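Fagundes Student Assembly

The Fagundes Student Assembly is a yearly programme in civic education for pupils in their last two years of secondary school. It is held at the Clullanano residential college over four days in March. Pupils take the parts of members of a regional parliament, draft bills and debate them under rules close to those used by elected bodies.

History

The assembly was founded in 2000 by Osvaldo Coutinho, a history teacher, who served as its first director. The early sessions were open only to schools in the town of Fagundes. Entry was later widened to the whole district, and a second chamber was added so that bills could be sent back for amendment. Silvana Teixeira followed Coutinho as director.

Selection

Each school may put forward 3 delegates and one alternate. Candidates submit a short essay on a public question and attend an interview with a panel of teachers. Marks in class are taken into account, as is service to the school or town. An alternate attends only if a delegate withdraws before the opening day. The most recent session had 279 delegates.

Programme

Delegates are placed in parties by lot on arrival. The first day is given to the election of party leaders and a presiding officer. Bills are read on the second and third days, and the final votes are taken on the last morning. Delegates live in shared houses at the college and prepare their own breakfast and supper. 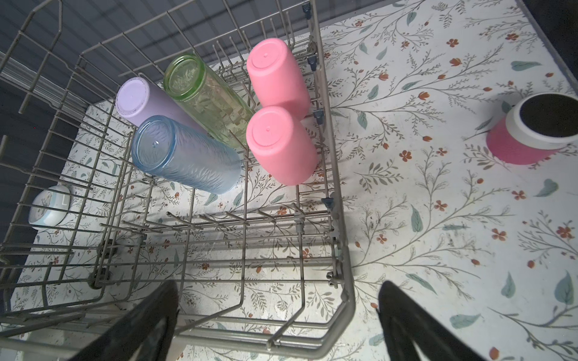

Department of Civic Education, Clullanano College

Past presiding officers include Welington Leite and Guoqing Song, both of whom later returned to the assembly as advisers to the second chamber.

Awards

The Flestow Medal is given to the delegate judged to have made the best speech from the floor. Party leaders are not eligible. A separate prize for the drafting of bills was introduced under Teixeira and is decided by a vote of the delegates themselves. Bills passed by both chambers are printed in the assembly record, copies of which are sent to all schools taking part.

See also

Model parliament
Youth council
Debating society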